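Section 6. Running the Sorting Demonstration for Visitors

This section covers the two-arm sorting demonstration as it is run on an open day. It assumes the arms are mounted, leveled and calibrated (Section 3) and that the Dredar control program is installed on the station computer (Section 4). If the station has been moved to another room, repeat the calibration before going any further. A calibration carried over from the old room will not hold.

The demonstration needs 2 staff. The operator stays at the computer and keeps one hand free for the stop button. The host stands at the table, talks to visitors and sets out the items. Do not combine the two jobs, even when the room is quiet.

6.1 Before visitors arrive

1. Turn on the main switch at the back of the control cabinet. Wait for the self-test to finish before touching the computer.

2. Start Dredar and sign in with the Demo account. The Demo account limits arm speed and locks the teaching menu. Do not use the Service account while visitors are in the building.

3. Press each stop button in turn and check that both arms lose drive. Release the button, then clear the message on the screen. If either arm keeps its drive, shut down and call Giltau.

4. Open and close both grippers from the Tools page. The fingers should meet evenly. Wipe the finger pads with a dry cloth. Sugar from old drink cans makes items stick at release.

5. Place three bins along the front edge of the table. Use the fabric bins from the Kisska kit, with the rims standing up. A rim that has folded inward catches the fingers.

6. Select Bins > Learn. The program records where each bin is. Repeat this step any time a bin is bumped or swapped.

7. Run one full cycle with no one at the table.

Note: Empty the bins between groups. The program does not check how full a bin is and will keep dropping items on top of the pile.

6.2 Setting out the items

Use clean household waste: paper, plastic bottles and drink cans. Rinse bottles and cans the evening before and let them drain. Caps may be left on. Do not use glass, open food tins or anything with a sharp edge.

1. The operator selects Hold. Wait for the word HOLDING on the screen.

2. The host spreads the items across the back half of the table, behind the bins. Leave a hand's width between items so the fingers have room to close.

3. Mix the kinds. A crushed bottle next to a whole one gives visitors something to ask about.

4. The host moves both hands to the back edge of the table or steps away, and says "clear."

5. The operator repeats "clear" and selects Run.

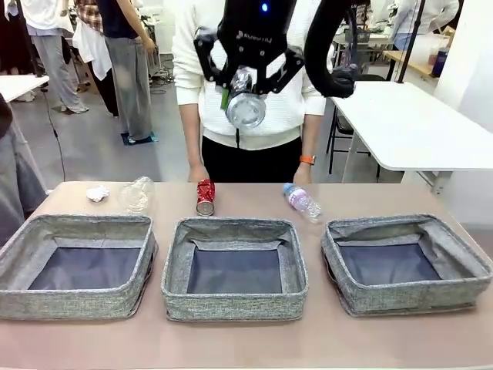 Figure 6-1. Left gripper holding a clear plastic item, with the host at the back of the table.

Caution: The back edge is the limit for the host. Hands may rest on it but must not reach forward of it while the program is in Run. Tuck in drawstrings, scarves and lanyards before leaning over the table in Hold.

Clear plastic is the hardest material for the program to see. Under strong ceiling light it may take two tries to pick up a clear bottle or cup. Let it try. After the second miss the program skips the item and moves to the next one, and the host can turn the item during the next Hold.

Cans do best lying on their sides. Paper should be crumpled into a ball, as flat sheets are too thin for the fingers.

6.3 Taking a group through

One run takes long enough for a short talk and a few questions. The order below was worked out by Lenka Rusnák during the January open day at the Heinonen building, where 1,370 people came through the doors. It can be changed to suit the room.

1. Bring the group to the front of the table, behind the floor line. Children go to the front of the group.

2. Say what the bins are for before the arms move. People watch the arms once they start and stop listening.

3. Run one item and select Hold. Ask the group which item they think will go next.

4. Select Run and let the rest go through without talking over it.

5. Take questions in Hold.

6. Empty the bins, set out the items again and call the next group.

Keep groups to 23 people or fewer. Past that, the ones at the back see very little and begin to drift around the side of the table, toward the arms.

Note: Visitors often ask to hand an item directly to the gripper. The answer is no. The Demo account has no handover mode. A visitor may choose an item and pass it to the host, who places it during Hold.

6.4 If something goes wrong

Item dropped outside a bin: Leave it where it fell. Select Hold, wait for HOLDING, then pick it up. If it happens again with the same bin, run Bins > Learn.

Item stuck to the fingers: Select Hold, then Tools > Open. If it still hangs on, press the stop button and remove it by hand.

One arm does not move: The program gives each item to the arm that can reach it. With all the items on one side, the other arm waits. Spread the items more evenly.

Both arms stop and the screen shows REACH: An item is too near the edge. Select Hold and move it toward the middle.

Screen freezes: Press the stop button first. Restart the computer only after both arms have lost drive.

Write every stop in the station log, with the time and the item on the table. Ctibor Hrnčiar reads the log after each open day and updates the item list from it.

6.5 Closing down

1. Select Hold, then Park. Stay clear until both arms are folded.

2. Sign out of the Demo account and shut down the computer.

3. Turn off the main switch and remove the key.

4. Throw out any item that has split or lost its shape beyond use. Return the rest to the kit box with the bins.

For storage longer than a month, see Section 9.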